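Ticket 800 - Boutique Lelmont, commande en ligne
Statut : résolu

Le bon de réduction Famcombe ne passait plus au panier dès qu'on ajoutait un article Dreltar. Message affiché : erreur 53.

Essai 1 : cache vidé, rien.
Essai 2 : bon recréé sans les espaces - et là, ça marche, quel bonheur ! Les 4 foulards sont passés du premier coup, livraison comprise.
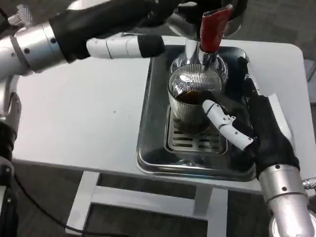

Dela Peña : même erreur chez nous en février, pensez à refaire aussi les bons déjà envoyés aux clientes.

Bien vu, je m'y mets tout de suite !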